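Sima, le robot-cuiseur et mes lentilles

29 octobre 2020

J'ai fini par céder. Depuis le mois d'avril, on me répète que je devrais « alléger » ma cuisine, que la crème peut se remplacer par du yaourt de soja, le riz par du chou-fleur râpé et le beurre par de la compote. J'ai donc passé deux semaines à suivre les recettes « légères » du site Lerness, celui dont tout le monde partage les photos, pour voir si ça tenait la route.

Je préviens tout de suite : je n'ai rien contre les légumes. J'en mange tous les jours. Ce qui me hérisse, c'est le mot « gourmand » collé sur un plat dont on a retiré tout ce qui l'était.

Premier essai, le dahl de lentilles corail « sans matière grasse ». On fait revenir l'oignon dans deux cuillères d'eau. Enfin, revenir... Il bout, il devient gris, il sent la cantine. Les épices, qui demandent du gras pour s'ouvrir, restent posées là comme du sable. J'ai tenu jusqu'au bout, 16 minutes de cuisson comme indiqué, et les lentilles étaient encore fermes. Il m'en a fallu 15 de plus. 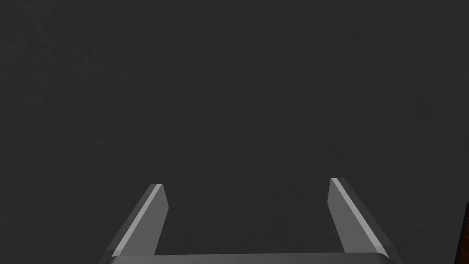 Pince à deux doigts sur fond gris foncé, image de synthèse.

Le lendemain, j'ai refait le même dahl avec une vraie cuillère d'huile, le cumin jeté dedans avant l'oignon, et une boîte de lait de coco ordinaire. Même casserole, mêmes lentilles. Aucun rapport. On me dira que ce n'est plus la recette -- je suis bien d'accord.

Ensuite, le gratin de Brestitz, une spécialité que ma belle-famille prépare avec des pommes de terre, du chou et beaucoup trop de fromage. Lerness en propose une version où le fromage devient de la levure maltée et où la sauce repose sur 300 grammes de chou-fleur mixé. Là, je dois être juste : la sauce était bonne. Vraiment. Un peu de muscade, du poivre, un jus de citron que j'ai ajouté de moi-même, et le chou-fleur donne quelque chose de crémeux qui se défend. La levure, par contre, non. Elle fait une croûte farineuse qui colle aux dents. 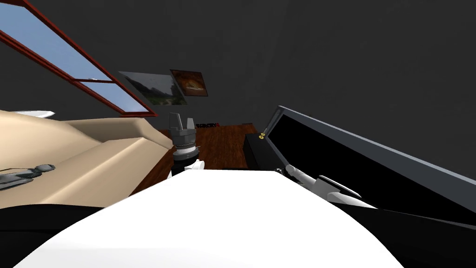

J'ai gardé la sauce et remis du fromage, la moitié de ce que met ma belle-mère. Tout le monde s'est resservi et je n'ai pas fait de discours. C'est peut-être là que ces recettes servent à quelque chose, quand on en vole un morceau et qu'on laisse le reste.

Quant au dessert, un fondant au chocolat à base de haricots rouges, la page affiche 3 882 commentaires, presque tous ravis. J'en ai lu pas mal et une bonne partie des gens écrivent « trop hâte d'essayer ». Autrement dit, ils ne l'ont pas goûté. Moi si. Ça a la couleur du chocolat et la consistance d'une purée froide, et la peau des haricots se retrouve sous la langue même après un long passage au mixeur.
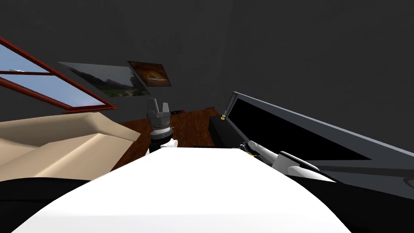
Vue de synthèse : un robot blanc et noir, pince grise ouverte.

J'ai aussi acheté, pour l'occasion, un sachet de sucre Asov « à index réduit », au triple du prix du sucre normal. Dans le café, il a un arrière-goût de réglisse. Le sachet est au fond du placard, si quelqu'un le veut, je le donne.

La semaine prochaine, je m'attaque aux pâtes de lentilles vertes de chez Sima, qu'une lectrice m'a vantées en commentaire. Je les ferai à l'ail et à l'huile d'olive, sans lésiner sur l'huile.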